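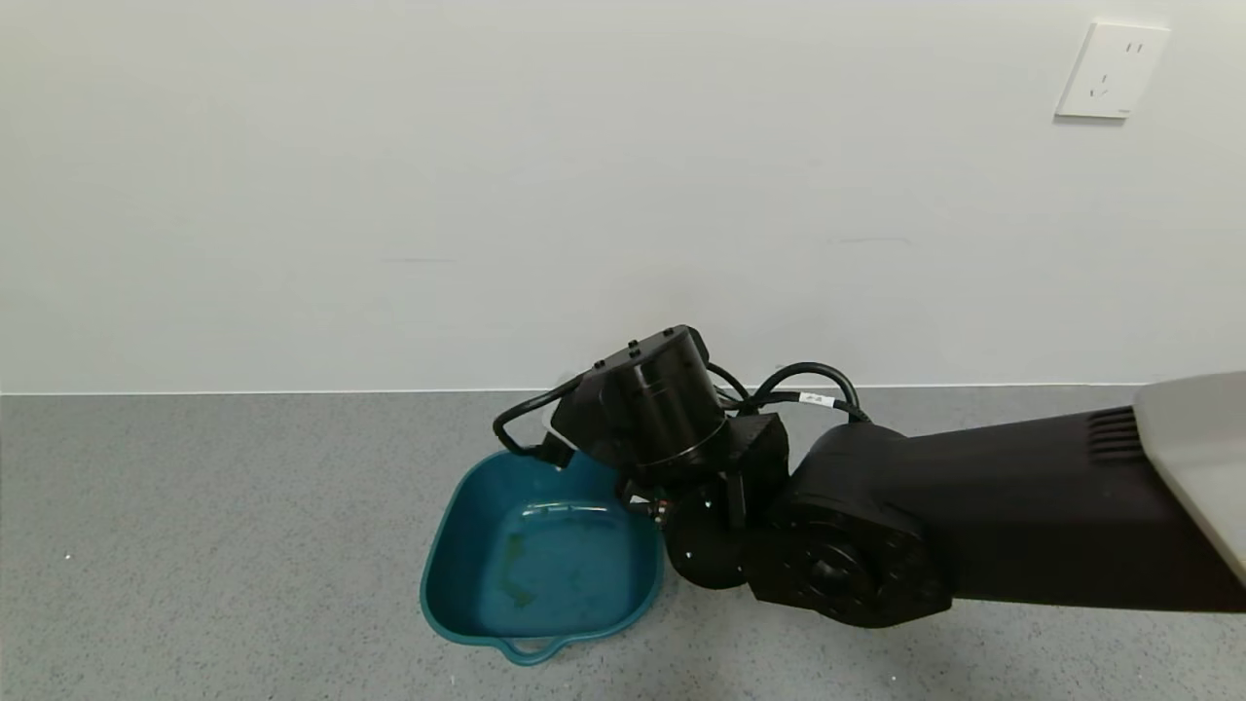
Gallery > Around the House > Basins & Buckets

Home | Gallery | Kulside Notes | Contact

I'm slowly putting every tub and bucket in the Hodlow house on this page, and the teal basin gets to go first because I love that color! It's plastic, squarish with rounded corners, and still nice and glossy, even with all the brown stains smeared over the bottom (a soak and a soft brush next, I think). The little molded handle on the rim is my favorite bit. Gray speckled floor, plain white wall with a few scuffs down low... I keep meaning to paint in there, maybe in August. The enamel buckets from Flitberg get their own page once I've cleaned them up.

Posted 2021-06-05

We use cookies to keep this site running. OK | Read more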